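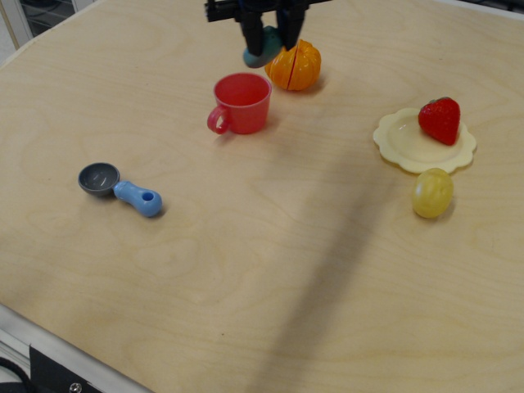
Calado tabletop set, notes on the gripper fault. This file belongs to the Calado recordings and should be read before you train on them. In November we found that the left finger of the gripper was losing its zero position during long sessions. The controller reported the hand as fully open when one finger was still a little inside. With flat or thin objects, such as the rim of the scalloped plate, the error does almost nothing. With small rounded ones, like the teal piece between the fingers, it matters a lot, and the strawberry and the lemon have the same problem.

What happened

Rui Barreto noticed it first. The log said "released", the arm went up, and the object went up too. After some 20 episodes like this he stopped the session and called Hiwot Woldegiorgis, who measured the finger by hand and found it 3 mm away from the reported value. The cause was a loose set screw on the finger drive. There was no collision and no person was hurt, but on one occasion the object fell from height and landed outside the table.

Which episodes are affected

Episodes 100 to 200 of the play-food task. Earlier ones were checked again by Abílio Vieira and we consider them good. Inside the affected range, the joint angles of the arm are correct. Only the gripper opening value is wrong, and the error grows slowly with the episode number. We did not try to correct it, as we do not know the exact shape of the drift.

What we changed

The screw is now fixed with thread lock. The hand goes to its hard stop before each session and the operator must confirm the reading. If the two fingers disagree, the arm does not start.

Known limits

Success labels in the affected range were made from the log and not from the video. Please do not use them. Albertina Aguiar is making new labels by eye and this work is not complete.

Contact: Jingyi Jia, Calado data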